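Kestudgate Notes
Opinion
By Kendra Pelletier
February 5, 2019

Give the simulated gripper a camera first

Perron or Parnbridge? I have been asked this by everyone at Stosau who walks past my desk, and for a month my answer was a shrug and a spreadsheet. Now I have an opinion, and it is less about the two grippers than about where we were looking from when we compared them.

We did what most small automation shops do. We loaded both gripper models into the simulator, put a fixed camera up high and off to one side, and ran 384 gear insertions with each. The plots were lovely. The success rates came out close enough that you could have picked a winner with a coin, and I spent two evenings fiddling with friction values to pull them apart (I do not recommend this as a hobby).

Then I moved the camera down to the wrist, so it looks out along the fingers, and I wish I had done it on the first day! From the side, a grasp is a little dot where the tool meets the part. From the wrist you get the fingers coming in big and dark from the corners, and the part sitting right where they meet, and all the questions I should have been asking are suddenly in front of me. How much of the gear do the fingers hide? Can a controller that only has this view still find the teeth it needs to mesh?

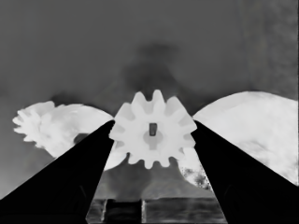
What the wrist view changed

Look at how much black there is. Those two wedges take a big share of the picture, and some of the gear's bottom teeth are tucked in between the tips. The top teeth stand clear against the gray, and so does the dark slot in the middle, and that is very good news if you are writing a vision controller, because the slot tells you how the gear is turned. I had been tracking the outline. I switched to the slot that same afternoon and I am still cheerful about it.

The neighbors matter too. There are other white shapes on both sides, each partly hidden behind a finger, and the one on the left has a toothed edge of its own. White on white with soft gray shading is a hard thing to hand to an edge detector, and my first one kept grabbing the wrong teeth. A side camera would have let me go on believing that the part was easy to see.

So my argument is simple: compare grippers through the eyes the robot will really have. A finger shape is also a blind spot, and you pay for it on every cycle. A slim tip that holds a bit less firmly may be the better buy if it lets the camera see the mesh.

The fair objection

People tell me that rendered pictures are too clean to judge by, and they have a point. Our simulator has no oil, no scratched lens and no window with the sun coming through it. I would never sign a purchase order on rendered frames alone. But the geometry carries over well, and geometry is most of what blocks a view. If a fingertip covers the teeth in a tidy gray world, it will cover them on the bench as well.

It is also so cheap to try! Changing the finger angle by 4 degrees takes me around 3 minutes, and the next run shows me what I gained or lost. Doing that in machined aluminum takes a week and a polite email to the shop.

For the record, I lean toward the Parnbridge, with narrower tips. The bench trials are in April, and I have asked for the wrist camera to be bolted on before anything else.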